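Leave the Fruit on the Table

Jun 15, 2020

I have a strong opinion about fruit, and it has nothing to do with vitamins. Fruit belongs out on the table, on a cloth with far too much pattern, where you bump into it all day long!

The refrigerator drawer is where tangerines go to be forgotten. I once pulled two of them out of mine in January, hard as golf balls, and I couldn't have told you when I bought them. Put the same two beside a plate in the room where you live and they're gone by dinner.

And please, let them wander. A heaped bowl is lovely for an hour, but then you're always eating from the top and the ones underneath get sad. One dark plate with a few things on it and the rest scattered across the cloth (a tomato here, a date over there) is so much more inviting. You can see every piece. You can change your mind and move them.

Patchwork, a dark round plate, and oranges wherever they like:
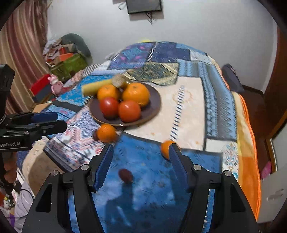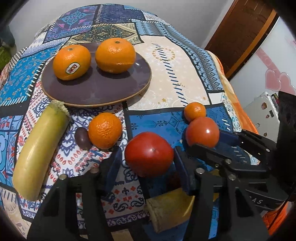
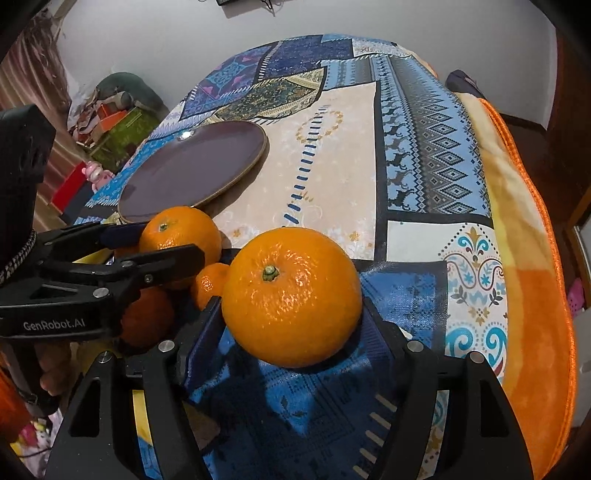 In defense of the busy cloth

People get nervous about mixing patterns with food. I used to be one of them. I owned a plain oatmeal cloth from Ameo that cost me 77 dollars, and I spent every meal guarding it from drips. Then I found a patchwork print at the Jedorness market, all blues and creams with paisley running into diamonds, and I've been happy ever since. Orange against blue is just about the best thing you can do for a room. Even a pale squash looks like somebody painted it.

It forgives everything, too. Crumbs vanish. A small stain becomes one more motif.

You don't need a big table or a special plate for this. Bemeo will sell you a fruit stand with more than one tier for 167 dollars, and I'm sure it's well made, but a dinner plate with a dark glaze does the job and you already know where it is. Dark is better than white, I think. Oranges glow on it.

Wipe the fruit, peel off the stickers if they bother you (they don't bother me), and turn anything with a soft spot so you'll notice it and eat it first. Then leave it all out overnight and see what's missing in the morning.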